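Dadach Tilt Guard Module
For Harries two-arm mobile robots
Part no. DTG-415

Home > Mobile robots > Safety and monitoring > Tilt Guard

Availability: in stock at Atdale
Ships in: 13 working days outside the Atdale area

The Tilt Guard is a small sensing module that watches the lean of a Harries mobile base and holds the arms still when the reading can't be trusted. It replaces the standard attitude sensor and uses the same mount and the same cable.

Why we make it

In January a Harries unit at the Dindley site stopped in the middle of a pick routine with both arms raised. The robot was standing upright on a level floor. Its attitude sensor was reporting a lean of 18 degrees, and the controller believed it. The arms began to move to correct for a fall that was not happening, and the right gripper came down hard on the edge of a worktop. The person at the console hit the stop. Nobody was hurt. The gripper needed new fingers and the worktop needed a new edge strip.

Somkiat Nuchit went through the logs and found that the false reading had been building over several shifts. The standard sensor drifts if it is powered up while the base is still rolling, and the site had been doing that to save time at shift change. The controller had no second source to check against, so there was no alarm until the arms moved.

The same fault can be set up in the simulator by feeding an offset into the attitude channel, and all of the hold logic in the Tilt Guard was worked out there before it went onto a real base. The robot works at a long counter beside a brick wall, with a basketball and other objects on top.

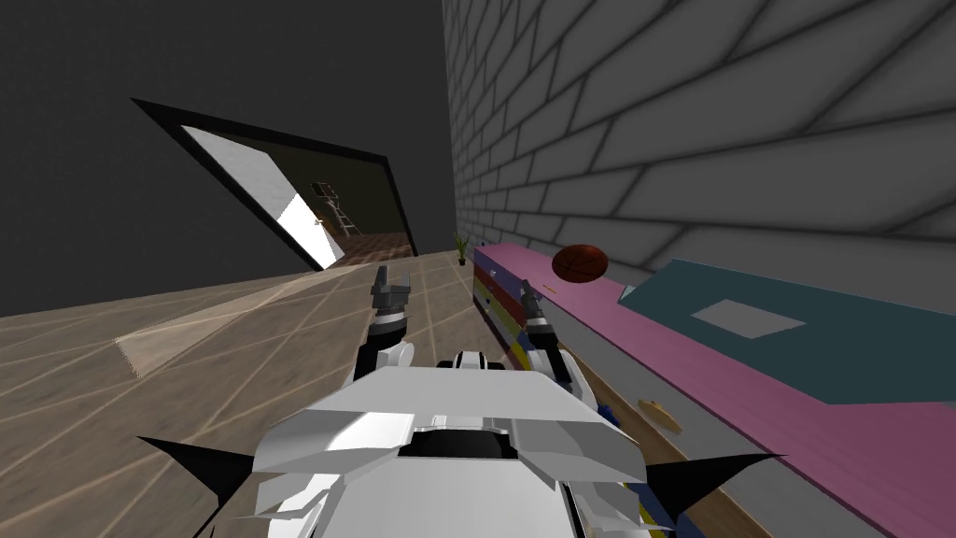 Nipon Nakpan ran 627 simulated faults with the first version of the firmware. It caught the sudden jumps without trouble. Slow drift was harder, and the first version let some of it through if the arms were already moving when the reading crossed the limit. The current firmware compares the two sensors all the time, including during arm motion, and that gap is closed.

How it works

The module has two separate attitude sensors on one board. If they disagree by more than the set limit, the module sends a hold signal to the arm controller. The arms stop where they are and keep their grip. The base brakes go on. The robot will not move again until someone clears the hold at the console.

A hold is not an emergency stop. Power stays on at the joints so that the arms do not drop. Anyone who needs to reach into the work area must still press the emergency stop and follow the site's lockout steps.

At power-up the module checks that the base is standing still. If it is rolling, the start is refused and the console shows "BASE MOVING". Let it come to rest and try again.

What the module does not do

It does not prevent a real tip-over. If the base is leaning and both sensors agree, the normal fall response runs as before.

It does not check the cameras. A camera that has been knocked out of line can show a tilted floor while the attitude reading is correct – recalibrate the camera in that case and leave the module alone.

It does not fit single-arm Harries bases. The mount is different and so is the arm controller.

Fitting

Press the emergency stop, isolate the battery and wait for the status light to go out. Remove the rear cover and unplug the old sensor. Fit the module with the arrow pointing toward the front of the base, then plug in the cable. Tighten the screws by hand only. Replace the cover before restoring power.

Run the "Level and compare" routine from the service menu with the arms parked. It has to pass before the robot goes back to work. If it fails twice, return the module to us.

In the box

Tilt Guard module
Mounting screws
Cable clip
Printed fitting sheet
Test record for your module

Returns and older units

Modules with first-version firmware should be updated before further use. The update is free and can be loaded from the service menu. If you would prefer us to do it, send the module to the Atdale service desk with a note of the base serial number.

If your robot has already had a false lean reading, save the logs before you change the sensor. The controller overwrites them on the next full restart. We can read them for you and tell you how long the drift had been there.

Related items: standard attitude sensor (replacement), gripper finger set, rear cover gasket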